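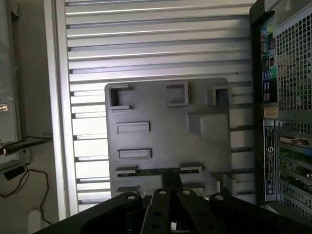 Gifty Atinga swears by doing the whole wall dry first, with every plate hung loose and nothing locked, and then going back to the start once you like what you see. We think she's right, and the steps below follow her order.

Section 4: Hanging plates on your Ferevik slatted panel

Now for the fun part! Your aluminum panel is up, the side rail is straight, and all those long grooves are ready to hold things. Any groove will take a plate, so you can move things around as often as you like (and you will, once you see how quick it is).

Before you start

Have the gray plastic plate, a soft cloth and a pencil within reach. Wipe the ribs from left to right, along the grooves. Dust likes to settle in the recessed channels, and a gritty channel makes a plate sit crooked.

If a computer tower stands next to the panel, leave a clear gap between its perforated side and anything you hang. Gather up loose cables on the wall side too, so they don't slip behind a plate while you're working.

Hanging a plate

1. Turn the plate so that the row of square openings is at the top.

2. Hold it flat against the ribs where you'd like it to go. Step back and take a look. Eye level is great for small things you reach for every day, and lower down suits anything heavier.

3. Make a light pencil mark on the side rail at the height of the plate's top edge.

4. Tilt the top of the plate toward the panel and feel for the groove with the hooks on the back. Let the plate drop gently until it stops.

5. Press the lower half flat with your palm. Both bottom corners should touch the ribs.

6. Slide the plate left or right to its final spot. It should glide with light pressure.

7. Push the lock in at the back edge until it clicks, then give the plate a small tug.

Note: If one corner stands proud, lift the plate straight up and start again from step 4. Nine times out of ten, one hook has landed a groove too high.

CAUTION: Never pry a plate off with a screwdriver. Aluminum ribs dent easily, and a dented rib won't hold a hook.

CAUTION: Do not hang more than 3 plates from the same groove.

Moving a plate later

Release the lock, lift, and rehang. It takes seconds! Rub out the old pencil mark with a damp cloth and make a new one. For replacement hooks, ask for part 912.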